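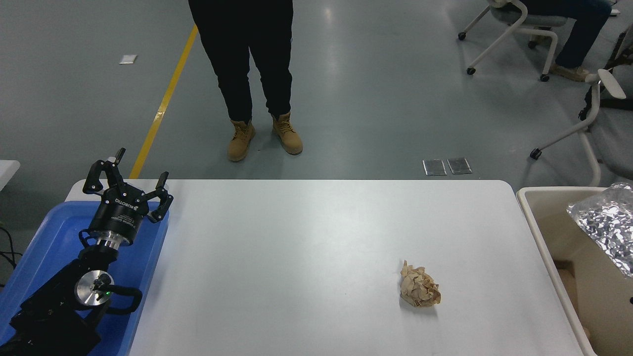
Packing paper and foil trays: where they go now

The Rostdale building got through 128 meals at the November lunch, and most of the leftover packaging ended up in the wrong bin. Noura Rizk has rewritten the sorting sheet, and new copies are on the wall next to the sinks.

Brown paper goes in the paper bin if it is dry and has no food on it. It can be crumpled. A ball of wrapping paper is fine as it is, but please pull off any tape first. Paper with grease on it goes in the trash.

Foil trays are collected separately. Scrape them, rinse them in cold water and leave them upside down on the rack until the end of the shift. Bent rims don't matter. Cardboard lids come off and go with the paper. Please don't push paper inside a foil tray to save space, as Mirkeo sends back mixed bags and we had five returned last time.

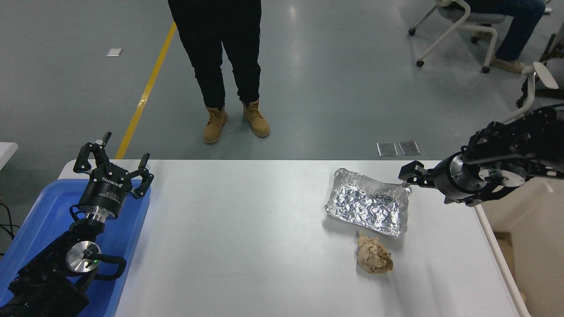
Foil tray and brown paper on one of the white tables. The two go in separate bins.

Mirkeo picks up at 7 a.m., so bags need to be tied and at the side door the evening before. Josué Pimentel has the key to the outside cage. If he is out, ask Osvaldo Bastos at extension 664.

We are almost out of the clear bags. Edivaldo Lopes has ordered more, and until they come the blue ones can be used for paper only.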